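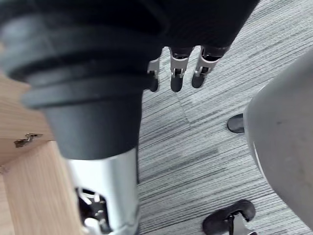

*Aleksi Koivisto*

I've been watching films at home on the Utent projector since May, and I think I've got the measure of it now. It replaced a telly I was very fond of, so it had a lot to live up to!

First film on was Grisano, the two-hour cut, which is nearly all night scenes. My old set turned the harbour chase into soup. On the Utent I could make out the rope on the quay, and the face of the brother waiting in the van – lovely. Daylight films look a bit washed out unless the curtains are shut (mine are thin, so I've given up on matinees).

Sound is the weak bit. The built-in speaker is fine for chat but the Suominen score in Bistadlow came out like a wasp in a tin, and I ended up plugging in my old hi-fi. The fan is noticeable in quiet films too, though I stopped hearing it after the first week or so.

I paid 377 for mine, refurbished. New, it's 1,150, and at that price I'd want a better remote. The menu button is right next to the off button and I've killed the last scene of two films that way.
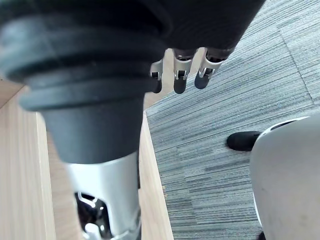 Marit wrote to ask whether subtitles stay sharp at the corners, as hers go fuzzy on the left whatever she does with the focus ring. Mine are crisp along the bottom and a touch soft at the far ends, and I only see it with white text. Squaring the projector up to the wall by hand helped more than the automatic correction did.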